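Choosing the Next Demonstration: Does Asking for Hard Starts Help a Tabletop Arm Learn?
Student project report, Jitden Robotics Lab, spring term

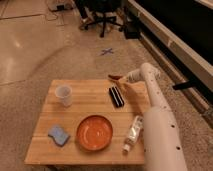 Figure 1. The workspace with the spoon in the gripper. On the table: cup, bowl, sponge, bottle and the striped black object.

1. Background
Our arm learns pick-and-place tasks by copying recorded demonstrations. Recording them is slow work, and most of the lab's older sets were made by putting the objects wherever the operator liked. The Indby set, which we started from, has 238 demonstrations of this kind. When we plotted the spoon positions, most of them fell in the front half of the table. We wanted to know if a fixed number of extra demonstrations is worth more when the start positions are picked by the model's own uncertainty.

2. Method
We trained 2 copies of the same policy on the Indby set. Each copy then got 56 new demonstrations. For the first, positions were drawn at random over the whole tabletop. For the second, we used Rondden, a short script written for this project. It trains a small group of models on the same data, asks each one for its next move from a given layout, and ranks layouts by how much the answers differ. We took layouts from the top of the list and skipped any the arm could not reach.

The task was to pick up the spoon and put it in the bowl. The other objects stayed on the table as distractors and were moved between trials. One person did all the recording, so that differences in style would not affect the comparison – this did make the recording days long.

Before each real test we ran 1,000 trials per policy in Simon, the lab's simulator, mainly to catch training runs that had gone wrong.

3. Results
The Rondden policy did better on the real table, and most of the gain came from starts near the back edge. With the spoon at the front there was no difference we could measure. The random policy often stopped above the spoon and did not close the gripper. The Rondden policy closed it more readily but sometimes took hold too far up the handle and dropped the spoon on the way to the bowl.

Simon was a poor guide to the order of the two. It scored them almost level, probably because its contact model is kind to bad grasps.

4. Problems
Rondden also gave high scores to layouts where the spoon was hidden behind the bottle. These are hard for any policy working from one camera view, and demonstrating them taught the model little. We lost most of a Wednesday to them before adding a visibility check. The layouts recorded before the check were kept in the training data.

5. Next steps
Repeat the comparison with the sponge as the target, and retrain after every few demonstrations so that the ranking does not go stale. The Rondden script and the layout lists are in the project folder.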